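Droltska gripper trials, sim set

Hi! I put this set together to compare two parallel grippers in simulation before we spend money on the real thing. There are 429 episodes from the Trulmont fingers and 60 from the Millar ones (I ran out of patience with those – sorry, Millar fans). Each episode has its own folder with wrist camera frames, joint states and the gripper command.

Suqin Xiong tuned the controller and I did everything else, so blame me for the folder names. Episode 80 has a broken joint log, please skip it!

Last update: Mon 25 September. Questions go to Maham Rana, that's me – a wrist view from the set is at the bottom.
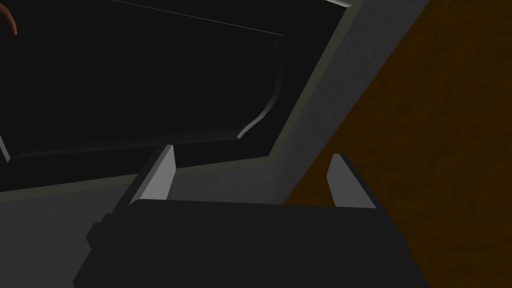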